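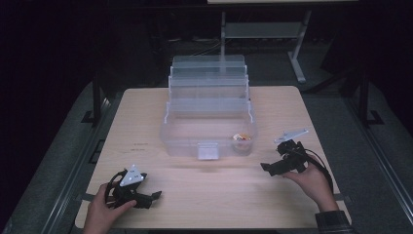 Night Guard

22 September 2022 | By the Stilville Reader fiction desk

14 shares | 3 comments

The dentist on Kairys Street had been bought by Skallo in the spring, and the first thing Skallo did was take out the fish tank. In its place stood a screen that played a film of a woman biting into a pear. She bit it, she smiled, the pear was whole again, she bit it.

I watched her do this for twenty minutes. I had come for a cleaning.

"And how are we sleeping?" the hygienist asked when I was finally on my back with the light in my eyes.

I said fine. It's hard to say anything else with someone's thumb on your lower lip.

"Because there's wear," she said. She had a mirror in there and was tipping it side to side. "On the molars. Do you wake up with headaches?"

I had woken up with a headache on and off since my divorce, and before that I had woken up with a husband, so I didn't see what my teeth had to do with it. But I must have made a noise, because she typed something. She typed for a good while. Then she took off her gloves and went to get the dentist, and he came in already holding a brochure.

He was new too. The old one had hairy wrists and hated to talk, and in all my years with him he had sold me one filling and a piece of advice about popcorn. This one pulled up a stool and sat so that our faces were level. They must teach that somewhere.

"You're a grinder," he said.

"Since when?"

"Well, that's what we don't know. That's sort of the point." He opened the brochure. "Have you heard of the Rilta?"

The Rilta was a night guard. I knew what a night guard was. My sister had one that she kept in a plastic case by the bed and boiled once a month like an egg. The Rilta was different, he explained, as it had a sensor in it, and the sensor talked to your phone. In the morning you got a number. The number went up to 100. People who came in with a thirty, he said, were sleeping in the seventies by the end of the first season.

"Sleeping in the seventies," I said.

"And above."

"Who decides what's a seventy?"

He looked at the brochure as though it might be in there. "It's an algorithm," he said.

I asked what it cost and he said they liked to think of it as a monthly figure. I said I liked to think of it as all of it at once. It was $600, and then there was the app, and the app was separate.

"What happens if I don't?"

He got very grave then. He showed me, on the monitor, a picture of somebody's mouth. The teeth were worn down flat, like the heels of old shoes. I asked whether those were my teeth, and he said no, those were an advanced case. I asked to see mine. He brought them up, and they looked like teeth.

"There," he said, circling something with his finger. "You see the facet?"

I didn't see the facet. I'm a bookkeeper. I have spent my working life with people pointing at one line on a page and telling me it means what they need it to mean, and what I've learned is to ask for the other pages. I asked for last year's X-rays. He said the old system hadn't fully carried over.

I bought it anyway. I want to put that down plainly, because when I tell this story at work I usually leave it out. I was tired, I had a headache, and he had those advanced teeth still up on the screen. I signed with my finger on a tablet and my signature looked like somebody falling down a flight of stairs.

It took two weeks to come. The box was nicer than anything I had in the house. Inside, under a flap that said GOOD MORNING, was the guard itself, clear as a lens and with a little gray bean set into one side. I charged it. I put the app on my phone and the app asked for my date of birth, my weight, my location and access to my contacts. I gave it the first one.

The first night I drooled on two pillows. In the morning my number was thirty-four. Under the number was a drawing of a cloud with a toothache.

I called my sister.

"Thirty-four out of what?"

"A hundred."

"Is that bad?"

"There's a cloud," I said.

She told me that she never got a number off hers and had been perfectly happy. I told her she had no way of knowing whether she was happy, she had no data. She thought I was serious. She's younger than me and has always thought I was serious.

The second night was thirty-six and the third was thirty-one. By the end of the week I was lying awake at one in the morning with my jaw held carefully open, trying not to grind, and at two, and at three. The headaches were worse. The app had noticed this, or at least it had noticed something, and it sent me a message that said other people like me had found success with Rilta Plus.

I wrote to Skallo through the form on their website. I asked what the number measured. I got back a nice letter saying that my score was a holistic picture of my oral sleep wellness. I wrote again and asked what the unit was. Grinds per hour? Pounds? I got back the same letter.

So one night I put the guard in a glass of water on the bathroom shelf and went to bed without it.

I'm not proud of how well I slept. I slept like I was being paid for it. When I got up it was light out and a truck was backing up somewhere, and I lay there listening to it beep, and there was nothing at all going on in my head. Then I looked at the phone.

Forty-one. My best yet. The cloud had put on a pair of sunglasses.

I sat on the edge of the tub for a while. Then, being who I am, I got a pad.

The glass of water scored forty-one, forty-four and forty-seven. I moved it to my sock drawer, where it dropped to forty and then climbed again. I took it to work in my purse and left it overnight in the supply closet with the toner, and it got fifty-two. I lent it to my sister, who put it in her freezer for a weekend, next to the peas. Fifty-eight, sixty-three. "You've turned a corner!" said the app. It wanted to know if I'd like to share my progress with friends.

She wanted to try the dog. I said the dog would eat it and then we'd have a bill for the dog.

I wrote it all up, with dates. It came to a page and a half, and it was a good page and a half. I made an appointment on Kairys Street and wore my gray jacket.

The woman was still biting the pear. I sat beneath her with my folder on my knees. There was a poster now as well, STILVILLE IS SLEEPING BETTER, and some 2000 of my neighbors were supposed to be on the Rilta, according to the line at the bottom. I tried to think of anyone I knew who looked rested.

The dentist shook my hand. He already had my chart up, and he was beaming.

"Sixty-three," he said. "From thirty-four. I mean, look at that line."

I looked at the line. It did go up.

"It was in a freezer," I said.

"Sorry?"

I gave him the page and a half. I'll say this for him, he read it. He read it properly, the way I'd want a client to, with his finger going down the margin. At the second paragraph he stopped beaming. When he got to the peas he went back and read the peas again. In the next room somebody's drill started up and quit.

"Huh," he said.

I waited. I had several remarks ready. One of them I'd worked on in the car.

"Can I ask you something?" he said. He lowered his voice, even though the door was shut. "When it was in the glass. Did you rinse it first?"

"Why?"

"Mine goes up when I don't rinse it."

He pulled down his mask. I don't know why I expected his teeth to be special. They were ordinary teeth, and he looked about as tired as I did, with two gray smudges under his eyes like thumbprints.

"What are you?" I asked.

"Twenty-nine," he said. "They can see it. At the head office. It's sort of a thing, if the providers aren't —" He made the line with his hand, going up.

Neither of us said anything for a moment. It seemed to me that a person with a folder and a gray jacket ought to press on at this point, and ask about the refund, and I did ask about the refund. He said there was a form. He said he'd fill it in himself, and he started to, and he wrote down *patient's sister's freezer* in the box for circumstances of use, and I spelled nothing for him, he had it all off my page.

Then he leaned me back and had a look, with only the mirror. He took his time about it. I could hear him breathing through his nose.

"There might be a little wear," he said.

"Might be?"

"You're fifty-what? There'd be a little wear." He sat me up. "Do you chew ice?"

I do chew ice. I've chewed it since I was a girl. In all this time it was the first question anybody had asked me that had an answer.

"I'd quit that," he said.

I got my coat. At the desk they tried to book me for a Plus consultation and I said I would have to check my calendar. I was out on the sidewalk, with the car door open, when he came down the steps after me in his paper shoes. He had something closed up in his fist, and he looked both ways before he held it out, and it was gray and clear and still in its little bag.

"How much room," he said, "does your sister have in there?"

3 comments | 14 shares

Contact the fiction desk | Copyright Stilville Reader | Back to top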